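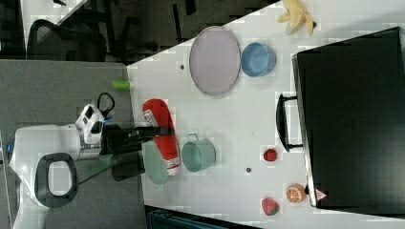 3 min read

Pirkex will rent you a kitchen helper, so long as you keep the kitchen small

Pirkex has put its table-clearing kit on general offer, and for £151 a month it will lend you an arm, a gripper and the software that tells one to move the other. The kit is called Jokska. It picks up kitchen things and puts them somewhere else, which most households already have a method for, though the method tends to complain.

The demonstration setup uses toy food and play kitchenware on a white table. Among the items are a ketchup bottle, a strawberry and a lavender plate large enough to serve them both on. Pirkex says the same routines will carry over to full-size crockery in January, once the insurance has been sorted out.

Buyers who would sooner own than rent can have the whole thing for £3,000, plus delivery. The price covers a year of updates and 12 ready-made routines, of which the brochure is proudest of "gather" and seems a little shy about "stack". Extra routines come from Bansal, the firm behind the teaching software, and are charged separately.

Setting up is said to take 20 minutes. Our own go took most of an afternoon, and a fair part of that went on finding the right page of the manual — the index lists "bottle" under "vessel, narrow". 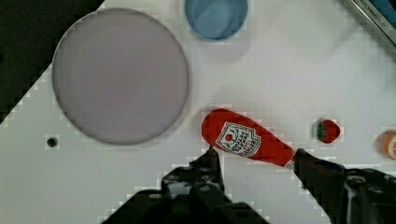

Shagufta Dogar wrote in to say that she has had the kit on trial since the summer and would keep it, but only for the gripper. The arm is fine, in her view, and the app is a punishment. She would also like it known that the support line plays the same piece of pan pipe music whichever button you press.

Pirkex told us the app is being redone. It did not mention the pan pipes.

The nearest rival is Nurnum, which costs less and comes without wrist camera or teaching software, leaving the owner to type in each movement by hand. Patient people speak well of it.
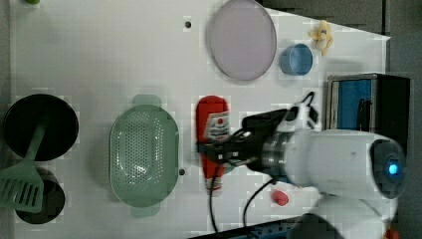
Rental runs month to month, with a deposit that comes back if the arm does. Pirkex collects at the end of the term and asks customers to keep the original box, a request that will sort the serious buyers from the rest of us. Orders placed by 29 November 2019 get the first month at half price. A longer lead for the power supply is extra.

Get our weekly round-up by email. By signing up you agree to our use of cookies. Manage preferences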